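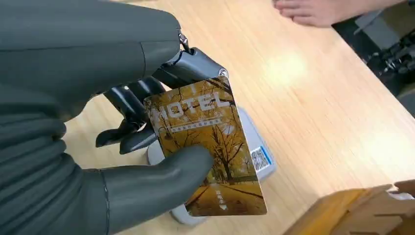

Sundale Sets Out Rules for Filling Vacant Council Seat

SUNDALE, 7th December - The Sundale town clerk's office has published the timetable and rules for filling the council seat for the Siltengate ward, which has been vacant since August. The seat will be filled by a special election. The winner will serve the 9 months left in the current term.

The Siltengate ward takes in the streets between the old rail line and the river, along with the De Luca housing development. Its residents have had no vote on the council during the fall budget hearings, although written comments from the ward were accepted and entered in the record.

Who can run

Candidates must be registered to vote in Sundale and must have lived in the Siltengate ward for at least one year. Each candidate must turn in a nominating petition with 40 valid signatures from registered voters in the ward. A voter may sign for one candidate only. If a name shows up on more than one petition, the petition filed first keeps it.

Petition forms are free and can be picked up at the front counter of town hall. Forms printed at home will be accepted if they are on letter-size paper and both sides are filled in. Faxed petitions will not be accepted.

The town charter lets the council appoint a member when a seat opens up late in a term. The council took up that option in the fall and the motion failed on a tie. Under the charter, a tie sends the matter to the voters.

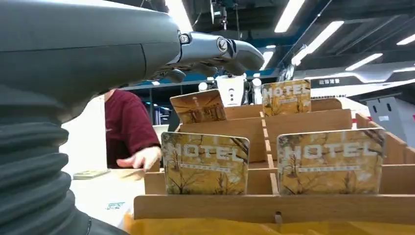 Gevudus Neighborhood Association said in a written statement that it had asked for an election from the start and was glad to see one scheduled, but that a single polling place "is going to be hard on people who don't drive." The association asked the town to add a second site on the south side of the ward.

The clerk's office has received the request and will answer it before the petition deadline. Any change in polling places will be mailed to every registered voter in the ward.

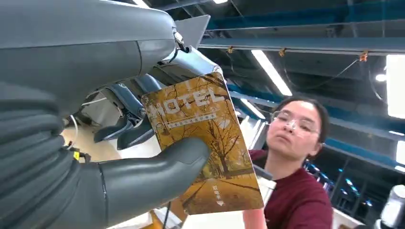 Release No. 89 - Page 2

Voting by mail

Voters who are already on the permanent mail ballot list do not need to apply again. That list now covers over 900 voters in the Siltengate ward. All others must ask for a mail ballot in writing, and a separate request is needed for this election even if one was made for the last.

Ballots may be returned by mail or left in the drop box outside town hall. Ballots that arrive after the polls close will not be counted, whatever the postmark.

Residents who have moved within Sundale should update their address with the clerk before asking for a ballot.

Contact: Office of the Town Clerk, Sundale Town Hall, front counter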